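Plasteck takes over used equipment stock from Gravar

Plasteck has bought the stock of used laboratory equipment from Gravar, and will move it to its own hall in Rernilberg before December. The stock has 656 items, mostly vacuum ovens, pumps and small drying chambers. 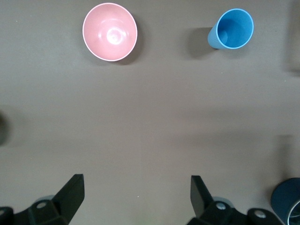 The price was not published. Gravar will keep its repair workshop, where 4 technicians work today, and it will test the larger machines for the new owner during the first year.

"Many buyers are afraid of used vacuum equipment, and I understand them," says Mogens Fogh, sales manager at Plasteck. "We want to give a leak test report with every chamber – also with the cheap ones."
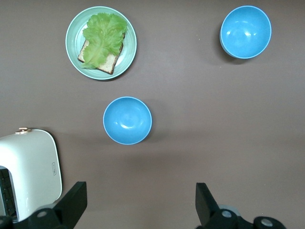 Used Equipment / Company News

The hall in Rernilberg was rented earlier by the freight company Partanen. It has more than 2,000 square meters of floor, a loading ramp and a crane for machines up to 1,000 kilograms. Buyers can come to see a machine running before they pay, but they must book a time by phone. 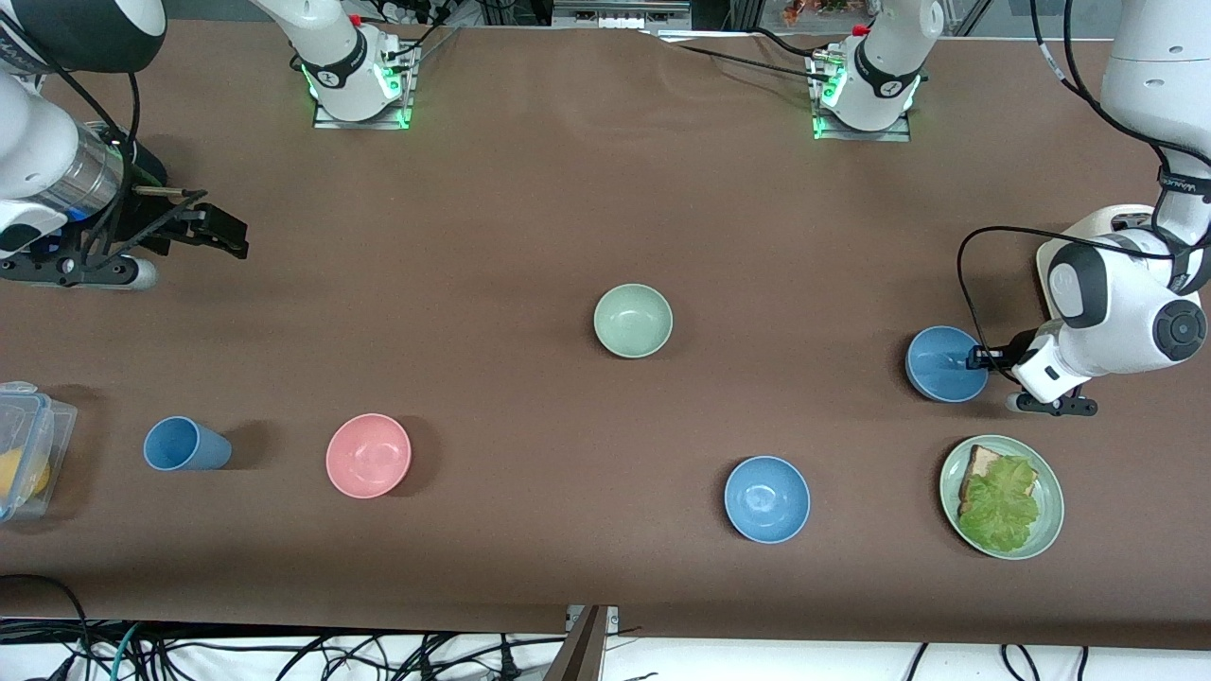
Plasteck will also change how it writes its sales lists. Each item will get a short text about its condition, the missing parts and the power supply it needs. Automation equipment will be a separate group in the list, for arms like the two white ones over the brown table, and for their mounting bases and cables. Spare parts for older pumps will stay with Gravar, and orders already paid will be delivered from the old address.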